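首页 本地 商业 科技 生活 评论 订阅

仓库添了两双"手",老员工多了一张排班表

04/11/2019 记者 皮雷特·拉采普(Piret Rätsep)

普利斯特索普(Plistthorpe)报道——退货处理公司德伦达诺(Drendano)本月给分拣车间添了新同事。新同事不喝咖啡,不抱怨空调,也不参加午休时的纸牌局。据车间主管科里·麦卡利斯特介绍,最后一条在员工当中引起的不满最大,因为有两位牌友被调去照看它们了。

德伦达诺的生意说来不体面,却很忙:替网店和旅馆收拾别人退回来、落下来、寄错了的东西。衣服归衣服,瓶瓶罐罐归瓶瓶罐罐,拿不准的归"待定"。"待定"一向是全车间堆得最高的一摞。公司每个班次要过手600件杂物,过去全靠人站在长桌前一件件拿起来,看一眼,再放下。

现在其中一部分交给了双臂工作台。设备由锡尔诺伦(Sirnolum)公司安装调试,德伦达诺按月付租金。双方都不肯透露租金数目,麦卡利斯特只说"比我便宜,比我侄子贵"。

工作台处理的是小件混装退货,也就是以前新人第一周必被派去干的那种活。衣物进篮子,小瓶和软管进分格架,鞋子另放。听上去三岁孩子也会,不过麦卡利斯特提醒说,三岁孩子干到第二箱就会走人。

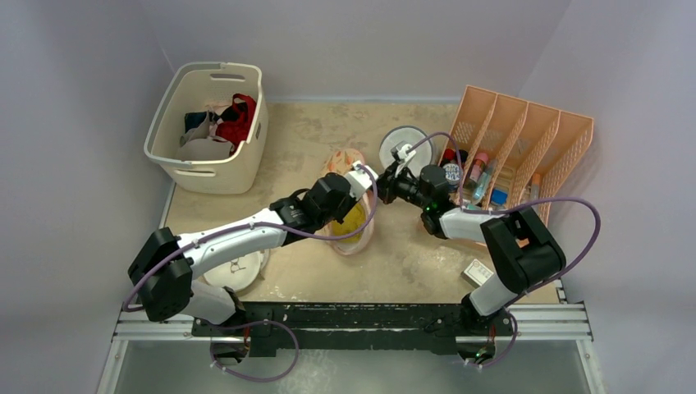 双臂工作台上的分拣作业,衣物篮与分格架分置后方两侧。

干了多年手工分拣的尤尔吉塔·奥茨是第一批转岗的人。她如今的头衔叫"流程协调员",名片还没印出来。她的工作是给机械臂备料、盯着它们干活,碰上它们犹豫不决的时候伸手帮一把。"以前我腰疼,现在我眼睛疼。"她说,"公司管这个叫升级。"

奥茨承认,弯腰少了是实打实的好处。从前一个班下来,她回家第一件事是躺在地板上;现在她还有力气跟丈夫争论谁洗碗。工资涨了一档,代价是每天交班前要填一张记录表,写明哪件东西卡住了、卡在哪一步。表格共有17栏,最后一栏叫"其他观察"。她头一天在里面写了"它今天比我有耐心",第二天收到了技术部门的回信,请她说明耐心如何测量。

凉鞋是目前最让人头疼的品类。带子软,鞋底硬,从哪儿下手都像是下错了手。锡尔诺伦派驻现场的工程师穆卢盖塔·库姆萨对此十分坦然。他说,这套设备抓瓶子很像样,叠衣服还谈不上,至于带装饰的凉鞋,"我们正在认真地向它学习"。他每天下午把当天的记录表收走,晚上改参数,早上再来听奥茨汇报哪里又变糟了。

工会方面没有那么好的兴致。车间代表绍柳斯·丹布劳斯基安涅表示,管理层口头保证过不裁员,可口头保证不占文件柜。分拣岗位今年空出来的名额一个也没有补,车间里如今剩下13名手工分拣员,其中几位的合同12月到期。"没有人被机器赶走,"他说,"只是走掉的人后面,站着的是机器。"

他还提出了一个更具体的问题:机械臂停下来等人处理的时候,算谁的工时?按现行考核办法,停机时间记在当班协调员名下。奥茨上周因此丢了一次全勤奖金,而她那天全勤。公司答复称正在"重新审视指标口径"。这句话在车间的白板上已经被人抄了一遍,旁边画了一副眼镜。

同城的萨卡劳斯卡斯(Sakalauskas)物流公司也在打听类似的设备,但目前还在观望。该公司一位不愿具名的经理说,他去德伦达诺参观了一个上午,印象最深的是安静。手工长桌那边有人聊孩子,有人放收音机,工作台这边只有电机声,和奥茨偶尔的一声叹气。

麦卡利斯特认为这些都是磨合期的小毛病。他计划先把夜班的小件退货也交给工作台,再谈第二台。至于纸牌局,他已批准协调员错开十分钟午休,条件是牌桌上不许议论指标口径。据记者了解,这项条件一天也没有执行过。

相关新闻
普利斯特索普旧货市场摊位费上调,摊主称"意料之中"
网购退货季来临,499号仓库夜间货车扰民再引投诉
萨卡劳斯卡斯物流公司招聘夜班司机
分拣员的腰:一份来自长桌旁的来信
市图书馆自助还书机恢复使用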